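Suchbegriff eingeben Suche starten

Ordnung mit Bechern: Kleinteile und Fläschchen getrennt aufbewahren

Die Haushaltsberatung Plimwood empfiehlt für Arbeitsflächen in Küche und Hobbyraum eine einfache Sortierung nach Bechern. Verwendet werden Becher gleicher Höhe in deutlich unterscheidbaren Farben, etwa Grau und Gelbgrün. Jede Farbe wird dauerhaft einer Art von Inhalt zugeordnet. Die Becher sind im hinteren Bereich der Tischplatte nahe der Wand aufzustellen, damit die vordere Fläche zum Arbeiten frei bleibt.

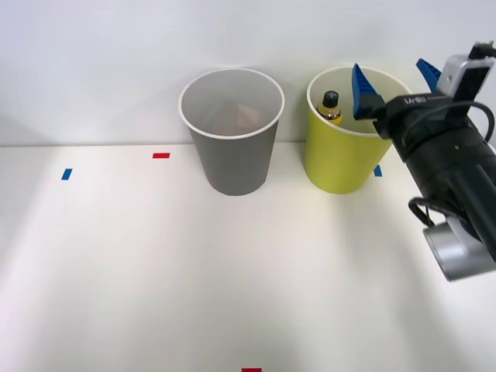 Kleine Fläschchen mit Schraubverschluss werden aufrecht eingestellt. Der Verschluss ist zuvor auf festen Sitz zu prüfen, das Etikett soll lesbar bleiben. Lose Kleinteile gehören in einen eigenen Becher. Reinigungsmittel und Lebensmittel dürfen nicht im selben Becher aufbewahrt werden; Reinigungsmittel sind zudem außerhalb der Reichweite von Kindern zu lagern.

Zwischen zwei Bechern ist ein Abstand einzuhalten, der ein sicheres Greifen erlaubt. Leichte Becher kippen bei hohen Flaschen, hierfür eignen sich schwerere Gefäße.

Einräumen nach der Arbeit 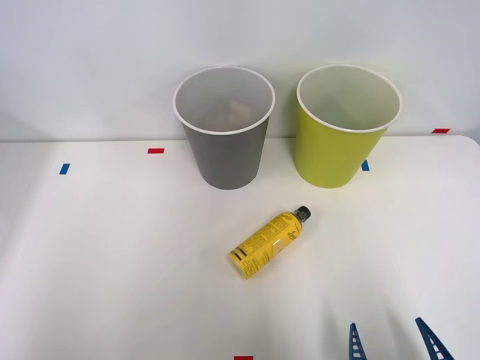

Lesezeit: 2 Minuten

Liegende Flaschen sind vor dem Einräumen aufzurichten und außen mit einem trockenen Tuch abzuwischen. Anschließend wird die Tischplatte von hinten nach vorn gereinigt. Becher mit aufgeweichtem Rand oder Boden sind zu ersetzen.

Hinweise zur Beschriftung von Vorratsgefäßen enthält das Merkblatt 49.

Zuletzt aktualisiert: März

Kontakt | © Plimwood Haushaltsberatung | Nach oben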